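Progress report to the Vornden Fund
Compostable serviceware for hospital and school kitchens
Prepared by Omolara Nwachukwu, Humorley Kitchen Supply
Oct 7, 2018

Dear Hwa-young and everyone at the Fund,

Thank you again for your patience over the summer, and for the very kind note you sent after our last call. It went up on the board in the packing room and it's still there. I'm happy to say there is a good deal to tell you this time, most of it cheerful, so please pour yourself a coffee before you start.

When I wrote in May we had 5 kitchens signed up for the trial. We now have 13, and the newest is the big one at Estness General, which sends out trays for three meals a day and has been wonderfully frank with us about what works and what doesn't. Tzu-hsuan Wan has been visiting them all by turns, usually at the worst possible hour of the morning, and her notes are the backbone of this report.

The soup bowls are doing well. Lids were our headache in the spring (they popped off when the trays were stacked), and the deeper groove that Tùng Bùi drew up has pretty much settled that. Kitchens are also telling us they like having one lid size for both bowls and cups, as it saves them a shelf and a lot of muttering at rush time.
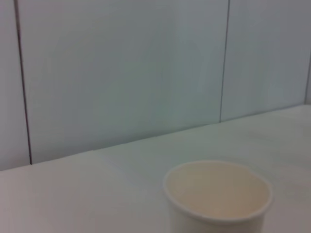

Will the new lining hold up to hot drinks on a long ward round?
Our target is 2 hours with no softening at the seam, and the current lining meets it with coffee and tea. Broth is harder on it, and we'd like another season of testing before we promise you anything there.

On the money side, we are a little under budget for materials and a little over for freight. The board we buy from the Giáp mill went up in price over the summer, but Trinh Doãn talked them into holding the old rate through the end of our order, and I can't thank her enough for that. Freight is simply more than I guessed when I wrote the proposal. I've attached the full sheet, with the freight lines marked.
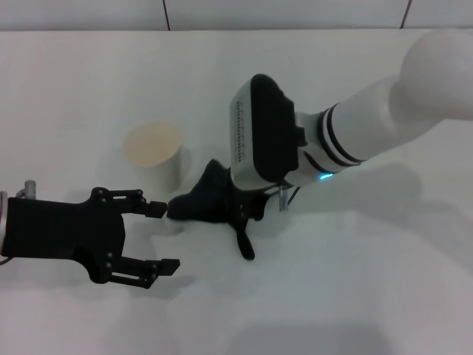

Composting has been slower going. The hauler in Estness will take our bowls and cups but wants the lids kept apart for now, and that means an extra bin and extra training for kitchen crews who are already busy. We've held around 21 short sessions so far and the sorting is getting better, though the evening shifts still need some attention from us.

Over the winter we plan to finish the broth tests, bring the last of the school kitchens on board, and meet with the hauler again about the lids. I'd also dearly love to have you visit if you can spare a day. Tzu-hsuan has offered to drive, and the Estness kitchen makes a very good lentil soup.

With warm thanks from all of us,
Omolara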